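Finally saw the Haworth film

Dec 13, 2018

OK quick one because I have to be up early and I've been trying to write this up since I got home. I saw Haworth. The documentary, the one I've been going on about since June. It played one night only at the Sasstead, which if you don't live near me is the old two-screen place with the bad parking and the really good popcorn.

Short version: go. Longer version follows, sorry.

So Haworth, if you missed him, was the guy who did all those late night puppet bits in the seventies. Not puppets for kids. Sad puppets. A puppet who sold insurance. A puppet getting divorced. My dad had the whole run on tape and I was way too young for it and watched it anyway, sitting on the stairs. The divorce one scared me more than any horror movie. Still kind of does.

The director is Mali Gethin and it's her first feature. She did shorts before this, I've seen one, it was about a roller rink. She spent years on this apparently, and you can feel it, in a good way mostly. She got access to the family's storage unit. 12 boxes of stuff. Letters, scripts with coffee on them, answering machine tapes. The answering machine tapes are the heart of the movie if you ask me. He'd call his own machine to leave himself jokes, and then he'd get annoyed at the beep and do a whole bit about the beep. I laughed so hard at one of these I missed the next thing.

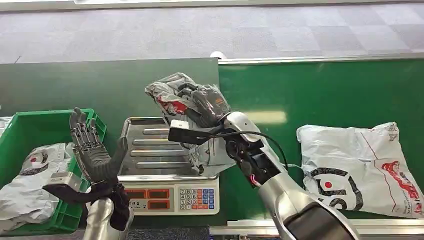
The structure is a little odd. It starts at the end, with the last show, the one where he walked off. Then it jumps back to when he's a teenager doing voices at his uncle's hardware store. Then forward, then back again. I got lost once or twice. There's a stretch in the middle where I honestly could not have told you what year it was, and there's no captions with dates, which I'm guessing is on purpose but come on. Give me a date. I'm tired, it's a weeknight.

But the last show. Oh man. I'd only ever heard about it. I figured the tape was gone. Gethin has the entire thing, including what happened after the cameras were supposed to be off, and she just lets it play. No music under it. No talking head telling you how to feel. He puts the puppet down on the desk real gently, sort of straightens its tie, and goes. And the band doesn't know what to do so they start playing, then they stop. You could hear people in the theater breathing.

Things I didn't love. The reenactments. There's only a few, but they look like a mattress commercial. Soft focus, actor from the back, hand on a doorknob. Why. You have the real tapes! You don't need the doorknob guy. Also the ex-wife is barely in it, one interview, maybe two minutes, and she's the most interesting person who talks. She says something about how he was kinder to the puppets than to waiters and then they cut away from her. I wanted to yell. I would of watched an hour of just her.

And it's too long by one ending. It has a perfect ending, then another ending, with comedians you've heard of saying he was a genius. We know. We bought tickets.

The music is by Skedik, who I'd never heard of. One person or a band, not sure, I meant to look it up. Mostly upright piano with something wrong with it, like a couple of the keys stick. It fits him. If there's a soundtrack album I'd buy it tonight. 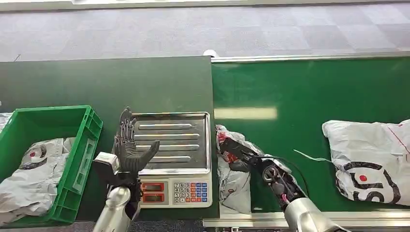 There was a Q&A after, by video, and the sound kept dropping out so we got maybe half. Gethin said she had 100 hours of tape to go through, and that the first cut had no adults in it besides him, just the voices. I want to see that one. Someone asked if the family was happy with the film and she took a long time to answer and then the sound went. So, I guess we'll never know. She was funny, though. Very dry. She'd been asked about the mattress commercial stuff too (not in those words) and said the money people wanted it.

Speaking of money, she raised part of the budget online, 3,599 people chipped in. I wasn't one of them and now feel bad about it. My brother was, his name is in the credits, spelled wrong. He's thrilled anyway. He took a picture of the screen and got shushed.

If you can't get to a screening, Tedilico is supposed to have it for streaming some time after the holidays. I don't have Tedilico, I've used up all my free trials and one of my mom's. But they've also got a bunch of the original episodes I think, and that might be what gets me to finally pay. Start with the insurance one. Then the one with the dentist. Leave divorce for when you're in a good place.

Don't know how many people were there last night, the front rows were empty and the back was packed like church. A lot of gray hair. One kid, ten or so, laughing at everything, right on the beat. I hope he's got some stairs to sit on.

More this weekend if I get to it, I still owe you guys the animation roundup and it's allready half written. Comments are fixed now I think. Let me know if they eat your post again.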